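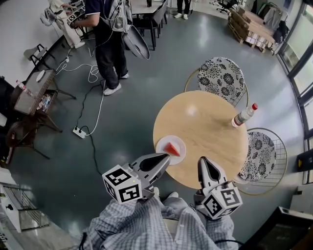
Lehner Trace
Material and trim records for apparel and home textile suppliers

Lehner Trace keeps fabric, trim and test records in one place for mills, dye houses and cut-and-sew plants. Each article gets a single record with its composition, weight, width, finish, approved colors and the lab reports that go with it. Buyers see only the articles you release to them.

The current version is 5, released February 2024. Customers on the previous version can move over at any time before the end of May. Existing article numbers are kept.

What the record holds

Fiber content by percentage, with the yarn supplier for each component
Greige and finished weight
Shrinkage, pilling, crocking and lightfastness results
Lab dip history, including rejected dips and the comments sent back
Country of origin for yarn, fabric and finishing
Certificates, with expiration dates

When a certificate is 32 days from expiring, the record owner gets an email. If it lapses, the article stays in the system but can't be added to a new buyer submission until a valid one is uploaded.

Importing your data

Most mills start with a spreadsheet. The import tool accepts CSV files and matches your column names to ours. You can save the match and use it again. Rows with missing fiber content are set aside in a separate list and don't stop the rest of the file from loading.

Pavbridge, a knit mill in Lududville, loaded its full line of 243 circular knits before the spring buying season. "The fabric data went in without much trouble. Our trim names were a mess and we had to clean those up first," says Maribeth Manalastas, who runs the sample room there.

Hangtags and labels

Header cards and hangtags print straight from the record. The standard layouts fit common card stock, and custom layouts can be set up by our office. Each tag carries the article number and a code that opens the released version of the record.

Plans

The Mill plan covers up to 400 active articles. Archived articles don't count toward the limit. Larger lines need the Group plan, which also lets several plants share one trim library. Both plans include the Plamovside connector for sending approved articles to purchase orders.

Setup and training are done online. Printers and card stock are not included.

Request a quote
Download the import template
Version 5 release notes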